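Wiping down: a conversation about benches

The woman who looks after the teaching laboratory at Unddale has asked me not to use her name, on the grounds that her sister reads this sort of thing and already thinks she is obsessed. She has kept the benches there for long enough to have opinions on sinks. I had come to ask about one subject only, cleaning up after a class, and had set aside half an hour. We finished at ten past four, well into the second pot of tea.

"People think it's chemistry," she says. "It's housework. It's housework with a safety poster."

The benches are black, which she regards as a decision made by someone who never had to clean one. A black top shows chalk, salt, limescale and the ghost of every beaker base. It shows scratches too, and these she has learned to live with. "I spent my first August trying to get the marks out. I bought a paste. It was from a firm called Zellton and it came in a tin like boot polish, and it took the shine off my wedding ring and left the bench exactly as it was."

So the scratches stayed, and the paste went on the bicycle.

Her method now has three stages, and she recites them with the weariness of someone who has written them on a great many laminated cards. Clear the middle. Push everything you're keeping to the back wall. Then wipe, starting at the far end and working towards the sink, so that whatever you collect has somewhere to go.

"You would not believe how many grown adults start at the sink," she says. "They start at the sink and they walk the muck away from it. Then they look at me."

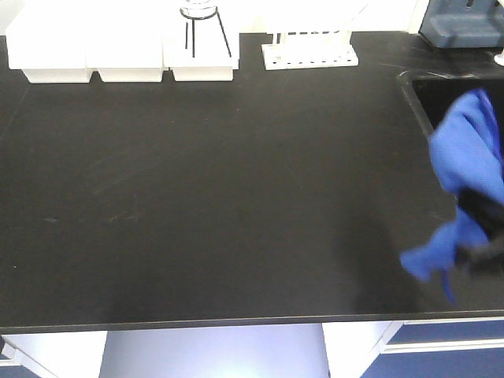
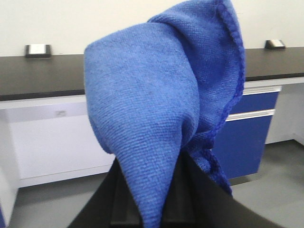
On cloths she is stricter still. Paper towels are for spills and for people in a hurry. Sponges she will not have in the building. What she likes is microfibre, in blue, with a proper stitched edge, and she buys it from Javstead in packs that she hides behind the distilled water. Why blue? "Because the kitchen has yellow ones, and I know what the kitchen does with them."

I ask whether you fold the cloth or simply bunch it up and go. This turns out to be a sore point. Folding gives you clean faces to turn to as you work, and it is what the cards say. Bunching is what everybody does, herself included when the room is empty. "If you put that in, say I was tired."

She worked out once, during a slow term, that she had washed 900 cloths in a school year. I suggest this is a lot. She says it would have been fewer if people rinsed them. A rinsed cloth, wrung and hung up flat, is good for another two benches. A cloth left in a heap at the side of the sink is, in her words, "a pet".

The things along the back wall get less of her attention than you might expect. Racks are lifted, wiped under and put down again. Boxes are squared up side by side, mostly for her own peace of mind. Stands may go on top of boxes only if she is not there to see it, and she is frequently not there to see it.

Has she ever considered a different sort of bench? There was a man from Lim, she says, who came with samples of a pale grey top and a leaflet promising that it hid everything.

"I told him I don't want it hidden," she says. "I want to know where it is." Then she gets up to rinse the cups, starting, I notice, with mine.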